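Home | News | Business | Community | Sports | Classifieds

Penik cafes to swap throwaway cups in summer trial
21 Jun 2025
By Staff Reporter

Print this story | E-mail this story

Eleven cafes and lunch counters in downtown Penik will stop handing out single-use cups to dine-in customers next month, under a trial backed by the city and the waste hauler Drolov.

Customers who eat on the premises will get a washable cup and return it to a basket or tray near the door. Takeout orders are not affected. The trial is set to run for 10 weeks, and the businesses taking part can drop out at any time.

The city council approved the plan in May after a long discussion over who would pay for washing. Under the final version, Drolov will collect used cups each evening from businesses that do not have a dishwasher of their own and take them to a cleaning plant on Paiva Street. Places that already wash their own dishes will get a credit of $51 a month on their trash bill.

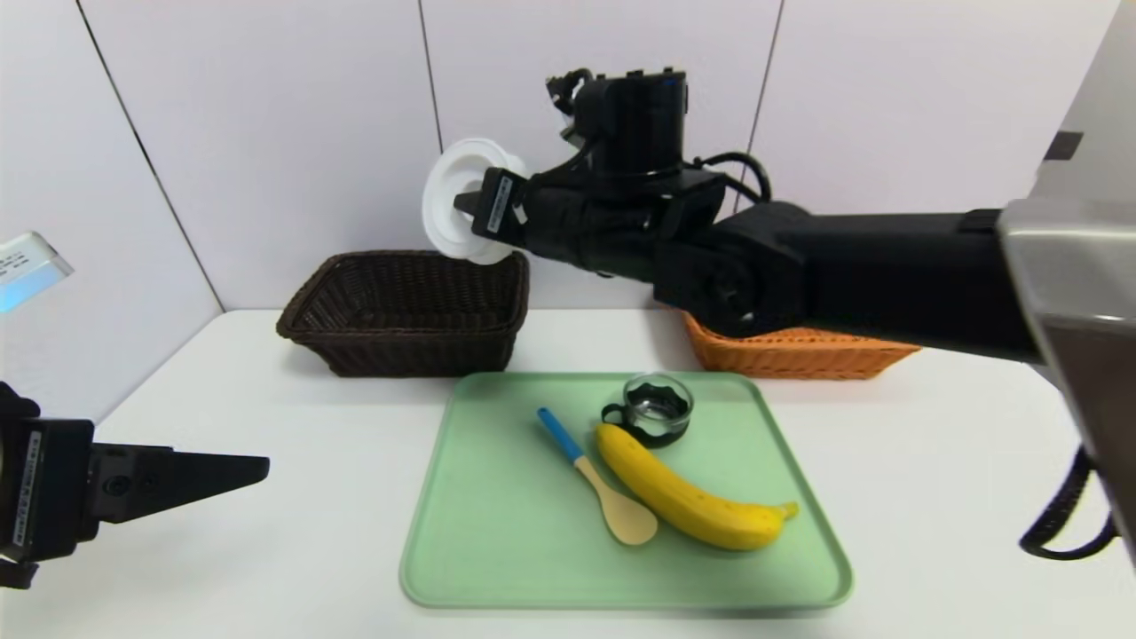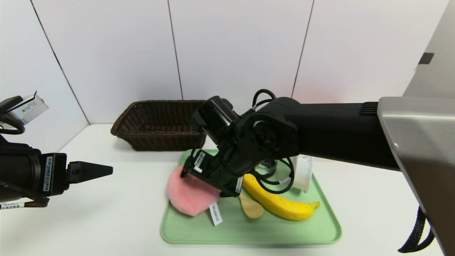
Woven baskets on a white tabletop.

The downtown district was picked because most of its trash comes from food and drink. A city survey this spring found that paper and plastic cups filled sidewalk bins on Dultico Square before noon on most days, and that very few of them could be recycled once they had been mixed with food.

Not every owner is in favor. Several told the council that counter space is already tight and that they do not want used dishes sitting near the register during the lunch rush. Others asked what would happen when cups went missing. The city has agreed to replace lost cups during the trial but has not said whether it would go on doing so afterward.

Prices are not expected to change, and there will be no deposit. Customers who bring their own mugs can still use them where the business allows it.

Drolov will weigh the trash from each business that takes part and report the totals to the city when the trial ends. The council will then decide whether to offer the plan to the other 51 food businesses inside the city limits. Owners who want to join before the start date can pick up a form at the clerk's office on Dultico Square, which is open until 5 p.m.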